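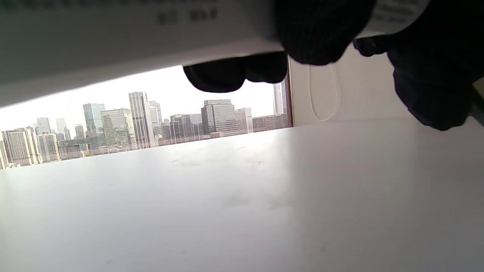

A sheet of printed paper held over a white table.

Home | Bags | Shoes | Coats | Care and repair | Reviews

Review: Loris leather shoulder bag
By Hayley Oakley

Print this page | E-mail this page

I bought the Loris shoulder bag in October to replace a canvas one that had gone at the seams. It is made by Tănase and comes in black, tan and dark green. Mine is the tan. It cost £180, with another £20 for the longer strap, which I would call essential if you wear a winter coat.

The leather is stiff at first. For the first fortnight the flap would not lie flat and I had to press it down to find the catch. It has softened since, mostly along the fold, and the colour has gone a shade darker where my hand rests. There are a few light scratches on the back panel. A neutral cream took most of them out.

Inside there are 2 pockets, one with a zip. The open one is too shallow for my phone, which slides out when the bag is put down on its side. The zipped one takes keys, a card holder and a lip balm. The main part holds a paperback, a small umbrella and a folded scarf, but a full-size water bottle stops it closing.

Stitching is even all round and I have found no loose ends. The lining is plain cotton in a pale grey that already shows a pen mark. I would have liked something darker. The catch is brass-coloured metal and has kept its finish so far.

My sister has the smaller Idgate bag from the same maker, at £79. It has the same leather and a better catch, but no zip pocket and a fixed strap. For evenings I would take hers. For work the Loris is the one to have.

The shop in Tumholm will punch extra holes in the strap while you wait. If you order by post, ask for them before it is sent.

Four stars out of five.

Print this page | E-mail this page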